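From: Simão Antunes
To: shop-list
Subject: Re: [shop-list] board finish for the kitchen job, wax or oil??

Hi all,

quick reply before I have to run, sorry for the mess. Joris wrote:

> Simão, you did those maple boards last year for the cafe, right? I have a
> kitchen job for June, 7 boards, and the customer wants "natural, nothing
> shiny." I have half a can of Alexiou oil left and a tub of the Sirkix wax
> nobody on the list seems to have tried. Questions:
>
> 1. Oil only, wax only, or both?
> 2. How fine do you sand before the first coat?
> 3. Do you worry about glue lines showing? Mine are cleaner than last time
> but I can still find them with the light low.
> 4. What do you charge, if you don't mind saying.
>
> Also if anybody has the old thread about cupping please send it, the
> archive search is useless.
>
> Joris Wouters

OK so. In your order, more or less.

Oil or wax. Both. Oil first, as many coats as it will drink, then wax on top once it's had a few days. I did wax only on the first two cafe boards and they looked great for a month and then came back with gray rings where someone parked wet glasses. Redid them with oil under and haven't heard a word since. Never used the Sirkix so can't help there. Smells like oranges, I'm told. Try it on an offcut, give it a week, splash it with coffee.

Check what's in the Alexiou before you put it near food!! Mine was the older can, label half gone, and I ended up buying plain mineral oil from the drugstore instead. Cheap and it never goes rancid on you. Cooking oil, no, please don't, we had that whole fight already.

Sanding. I stop at 220. Went up to 400 once and the oil just sat there looking at me. What matters more is raising the grain: wipe with a damp rag, let it dry overnight, knock the fuzz off with the last grit, do it again. Twice for maple. Three times if you're fussy, and you are, Joris. Skip this and the customer's first wash does it for you and then you get a phone call on Sunday.

Glue lines. Leave them. Pale maple shows a faint seam whatever you do, and once the streaks in the grain come up with the oil your eye goes there. Customers have never once asked me. If a seam catches your fingernail that's different, that needs a scraper, not more sandpaper. Sandpaper will just dish the soft side.

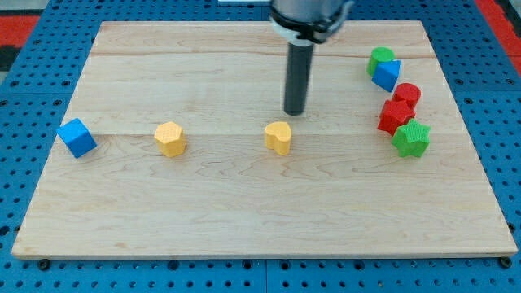
Price. I charged 78 each for the small ones and 105 for the big ones, finish included. Too low. The Ginusine shop across the river gets more then that for boards with filler in the end grain. For seven I'd quote them as a set and put the oil and a rag in the box, people like getting the rag.

Cupping. I have the old thread saved somewhere, will forward tonight if I find it. Short version from memory: alternate the rings if you can, same number of coats top AND bottom, and stand them on edge while they dry. Half the sad stories in that thread were somebody oiling the top, leaving it flat on the bench and going home. And tell the customer no dishwasher. Put it in writing. Put it on the invoice. They'll do it anyway but at least you can point at the paper.

Couple of things you didn't ask:

- Feet. If they want feet, stainless screws, and oil the holes first. But then it's one sided, so ask before you drill.
- Edges. Break them more than you think. A crisp edge looks nice in the shop and chips the first week.
- Rags. Spread them out flat outside, or in a bucket of water with a lid. Mineral oil is fine but anything that cures can catch fire in a pile. I know you know. New people on the list maybe don't.
- Clamps. I still have your two long Skurkex ones, they're behind my door, come get them whenver.

Does anyone have a good source for wider maple right now? My usual guy is out till fall and what I saw elsewhere was all short stuff. Would split a load if someone has a truck.

Got to go, glue is setting on something.

Simão

--
shop-list: to leave, send a blank message with "unsubscribe" in the subject
Please trim your quotes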